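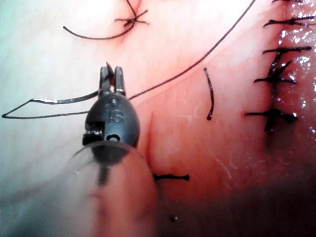 Home | Notebook | People | Protocols | Search

2026-07-23

Third go at the sourdough rye for the Siltus trial and what a crumb! Swapped to the Talukder flour, 900 g, with 200 g of starter straight from the warm shelf — much livelier than last week's. Dough felt slack at first, so I gave it an extra 10 minutes of rest before shaping and left the water alone.

Ciarán reckons the malt flavour is stronger at the crust end. I agree, and I'd like to try a darker bake on the next lot. Arif wants the salt up a touch. Not convinced, but happy to split the batch.

Oven 3 still runs hot at the back. Turn the tins halfway!

To do: feed both starters tonight, label the Akeck jar properly, ask Arif where the good scraper went. Would love to have a seeded version sorted by October.

Filed under: Bench notes, Grains & ferments

Contact us | © Stasevach Test Kitchen | Back to top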